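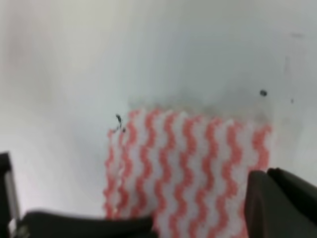 Photo: Pavithra Raju / Draltstead Shared Kitchens

Draltstead Shared Kitchens
Cloths, Linen and Cleaning Supplies Working Group
Minutes of the March meeting, Brastberg site, upstairs room, 2.15 pm

Present: Roksolana Onyshchenko (chair), Benedita Lobo (stores), Teguh Purba (kitchen operations), Pavithra Raju (minutes)
Apologies: Keerthana Gowda (accounts)

1. Minutes of the previous meeting
Agreed, with one correction. Under item 4, "tea towels" should read "dishcloths". Tea towels are on a separate order line and were not discussed.

2. Matters arising
2.1 Shelf labels in the linen cupboard have been replaced. Closed.
2.2 The lid of the soiled linen bin at Brastberg still does not shut fully. TP has reported it to the landlord a second time. Carried forward.
2.3 KG had been asked to split the laundry invoice by site. Not received. Carried forward.

3. Dishcloth stock
3.1 BL reported 905 dishcloths in circulation across both sites at the end of the last count. The previous count was higher, but it included cloths already set aside as floor rags, so the two figures should not be compared.
3.2 Losses are mainly at the Brastberg back sinks. TP thought most of these cloths were going into general waste with food scraps. Shift leads to be asked to check before bags are tied.
3.3 The count sheet to be changed so that rags have their own column.

4. Colour and pattern coding
4.1 The group looked again at the red and white wavy-stripe cloth. The pattern can be told apart from the plain blue cloths at a distance, folded or open, and this was the main point in its favour.
4.2 RO asked whether the looped texture holds food residue. BL said it does if the cloth is left bunched up at the sink. Rinsed, wrung and hung over the rail, it has given no trouble.
4.3 TP noted that two kitchens had been using the striped cloths on raw preparation benches. The wall chart gives striped for washing-up and plain blue for benches, but the printed copy at the Brastberg end is faded and the two rows are hard to read.
4.4 Agreed: striped cloths stay as washing-up only. The chart to be reprinted with the cloth named in words as well as by colour.

5. Folding and storage
5.1 BL proposed one fold for all dishcloths, in half and in half again, stacked with the folded edge to the front. Bundles at present come back from the wash folded in different ways and do not fit the narrow shelf.
5.2 TP asked that cloths are not folded until fully dry. Agreed, and to be added to the laundry sheet.
5.3 Short discussion of rolling instead of folding. Not taken up.

6. Laundry contract
6.1 Murthy have quoted 2,980 for the year, collection included. Tadness have not yet sent a revised price.
6.2 The Murthy quote assumes a 60 degree wash for all cotton items. RO to confirm in writing that dishcloths and mop heads will be washed separately.
6.3 No decision until both quotes are in and KG has seen them.

7. Replacement order
7.1 BL asked for 826 to be released from the supplies budget for new cloths and two drying rails. Agreed in principle, subject to KG confirming the balance.
7.2 Cloths with holes or loose edges to be taken out before the new ones are issued. Stained cloths that are otherwise sound stay in use.

8. Any other business
8.1 Scourers at the Draltstead site are being stored on top of clean cloths. TP to move them to the lower shelf.
8.2 The pegs on the yard line need replacing. BL to add to the order.

Actions
BL: amend count sheet; place order once the balance is confirmed; pegs
TP: bin lid; message to shift leads; scourers
RO: write to Murthy; ask Tadness for revised price
KG: invoice split; budget balance
PR: reprint chart; add drying note to laundry sheet

Meeting closed at 3.05 pm. Next meeting at Draltstead, date to be circulated.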